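The house system (school)

From the Junbridge school wiki, articles section

A house system is a way of splitting a school up into smaller groups, called houses, so that children of different ages get to know each other and have something to cheer for. I'm Keir Tosh, I teach the lower years at Junbridge, and I've been asked to keep this entry going after Birgit Weidemann wrote the first version. She was far more formal than I am, sorry Birgit!

Origins

The idea comes from boarding schools, where a house really was a house, with beds and a dining table and somebody in charge of lights out. Day schools liked the sound of it and borrowed the name (and the coloured ties, and the shouting on sports day). Plenty of primary schools use it too, though there it tends to be a gentler business, mostly stickers and assemblies.

How pupils are placed

Some schools draw names, some go by surname, and some keep brothers and sisters together. We keep families together at Junbridge unless a parent asks us not to, and you'd be surprised how many twins want to be apart. Once you're in a house you stay in it until you leave. I've only known one pupil change, and that was a muddle over two children with the same initials.

Houses at Junbridge

We have two houses, Hellwig and Vivley. Hellwig wears green and Vivley wears purple, and with nearly 800 children on the roll that makes for a very loud hall. Waltraud Kramer looks after Hellwig and Volker Meinecke looks after Vivley. I'm a Vivley man myself, so do check anything I say about the results.

Points

Points are given for kindness, good work, reading at home and turning up to clubs, and they can't be taken away again. Other schools do take points off, and I can see why, but I never liked telling a six-year-old that she'd cost everybody the cup. The totals go up outside the office in July and the winning house gets the shield, a non-uniform day and first go at the ice creams. The highest total I've seen for a single term is 932, by Hellwig of course - Waltraud has it written inside her cupboard door.

House events

Sports day is the big one, with the singing competition close behind. Each house learns one set song and one of its own choosing, and the older pupils run the rehearsals (I just unlock the room and find the piano stool). There's a quiz in the spring, a bake sale, and chess at lunch for anyone from age 7 upwards.

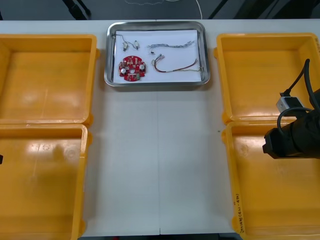
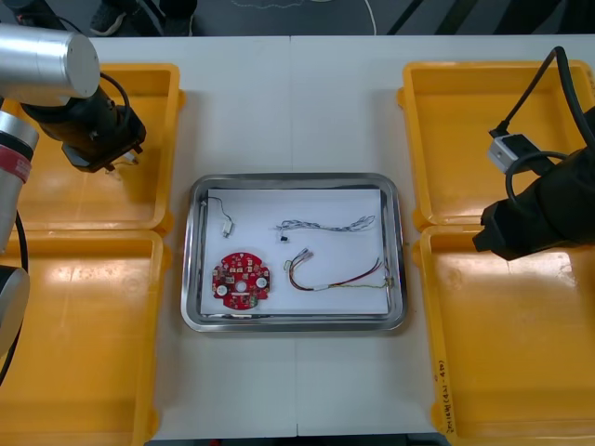 Yellow trays on either side and a steel one between them.
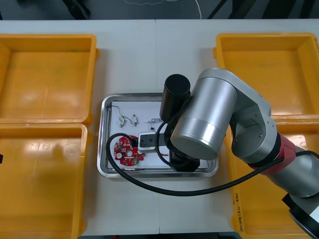 House captains

Each house has two captains from the top year. Some schools hold a vote and some let the staff choose. Ours write a short letter saying why they'd like the job, then the house votes, and the letters are lovely - I keep the ones I'm allowed to. Captains lead the line at assembly, hand out the bibs and look after new starters in their first weeks.

Arguments for and against

People who like houses say the little ones get older friends out of it, and I've certainly seen that at the bus stop. Others find it all a bit competitive, or feel it only suits sporty children. Henrike Frerichs, who ran our infants before me, wanted the shield scrapped and a shared picnic put in its place. We kept the shield but we did start the picnic as well, and both houses now sit on the same blankets for it.

See also: Form tutor; Prefect; Sports day; School assembly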